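### 4.2 What the handling rules do and do not cover

Most guidance for robotic disassembly of electronics was written for a cell with a fence, a fixed product and a known sequence. Desktop computers taken in for reuse offer none of these. The Ikivley handling code, which we used as our baseline because our funder asked for it, has 107 clauses. We read each one against our own task logs and asked a simple question: could an operator or an auditor tell, from what was recorded, whether the clause had been followed?

For many clauses the answer was no. Clause language such as "adequate clearance" and "suitable force" leaves everything to the person filling in the form. Lamont made this complaint about an earlier draft, and the revision changed the numbering more than the wording. We are not convinced that a site scoring 100 percent on the Ikivley checklist is any safer, or any kinder to the hardware, than a site that has never seen it.

Two problems stood out in our logs. The first is clearance inside the case. The code sets a minimum gap between tool and board at the planned contact point, and says nothing of the rest of the tool. A gripper has linkages, screws and finger blocks behind its fingertips, and any of them can reach a capacitor or a wire loop before the fingertip reaches its target. Of the 2614 motion segments we reviewed, 1894 passed the clearance clause as written. We would not call all of those good practice. The Rennie planner reports only tip distance, so a segment can pass while the body of the tool sits over parts that the plan never mentions.

The second is cabling. The code treats cables as fixed obstacles with a known outline. Power leads and drive cables do not hold still between one case and the next, and a model built from the empty chassis will miss them. Gollitz suggests tying back all loose wiring before the arm enters. That is sensible where it can be done, but it hands the hardest step back to a person and then counts the cell as automated.

Neither problem is exotic. Both come up in ordinary work on an open tower (Figure 3).

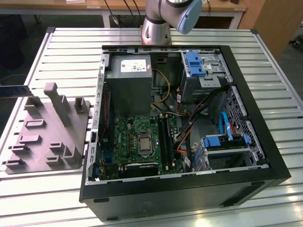
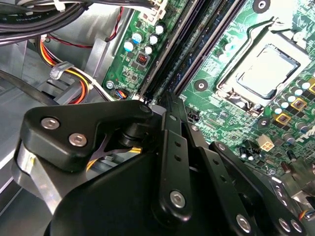
**Figure 3.** Robotic work on an open desktop computer. First panel: the tower on its side on the slotted table, with the arm behind it. Second panel: the gripper over the motherboard, its central linkage covering the lower ends of the memory slots.

### 4.3 Proposed changes

We suggest three edits to the clearance clauses, and we make no claim that they are enough.

1. Measure clearance from the whole tool, including linkages and fasteners, and log the smallest value along with the part of the tool it belongs to.
2. Require a fresh check of cable positions after the side panel comes off. A stored model of the chassis should not count.
3. Replace "suitable force" with a number set by the site, written down before the run and kept with the log.

The third edit will be unpopular. Sites using the Driredent template currently leave that field blank and still pass, and a written limit gives an auditor something to disagree with. We have no evidence yet that any of these edits reduces damage to boards, and the review in Section 4.2 was not designed to show it.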